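Lo de las redes de camuflaje, segunda parte

Escribo rápido que en un rato salgo. Varios me preguntasteis por el correo qué pasó al final con la red que compré para la maqueta grande y para las jornadas de vehículos militares de agosto. Pues pasó de todo.

Primero, la medida. Pedí una de 7 metros a Culta, modelo bosque, y llegó la de desierto. Bonita, sí. Inútil para tapar un camión verde entre pinos. La devolví, me cobraron los portes, bronca por teléfono, y al final me fui a Skitberg, que es más caro pero al menos contestan. 647 euros con los postes y las estacas. Duele.

Luego está la teoría, que es lo que a mí me gusta. Una red bien puesta no va pegada al vehículo. Se levanta, se separa, se rompe la silueta – el error de todos los novatos es echarla por encima como una sábana y entonces lo que tienes es un camión con forma de camión. Las sombras cantan más que el color. Y las ruedas, y los cristales. Huia Ormsby tiene un texto largísimo sobre esto, de cuando restauraba remolques, y coincido casi en todo menos en lo de las ramas cortadas. A las pocas horas la hoja se pone mustia y cambia de tono. Para una foto vale, para un día entero no.

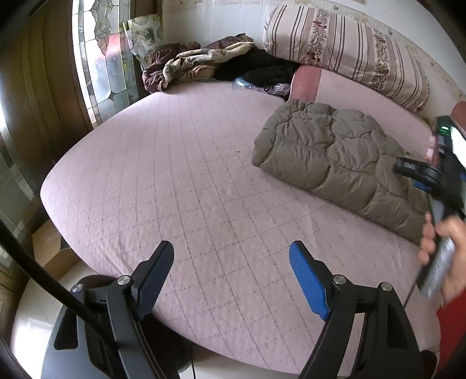

El color es otro lío. Los verdes de fábrica vienen demasiado limpios, y con la red nueva al sol se nota muchísimo. Yo la ensucio con pintura mate muy aguada, marrón y un gris sucio, a manchas, sin orden. Y ojo con los tonos raros, que no son ninguna tontería: un rosa pálido como el de la funda acolchada de la cama, que parece lo menos militar del mundo, no queda tan lejos del que llevaron los Land Rover británicos pensados para el desierto. Al amanecer y al atardecer se funde con la arena. Tengo pendiente pintar uno a escala, a ver si encuentro el bote de Fenia, que lo tienen agotado desde hace semanas.

Más cosas. El remolque sigue en el taller de Queiroz, le falta el eje y una lona. Me pide 966 por todo, sin IVA. Me lo estoy pensado.

Para las jornadas seremos unos 20 vehículos, si no se cae nadie a última hora. Faltan estacas. Si a alguien le sobran de las largas, de hierro, que me escriba, las de aluminio se doblan enseguida en ese suelo.

La próxima entrada, los postes y como plegar la red sin que se haga un nudo. Me voy que no llego.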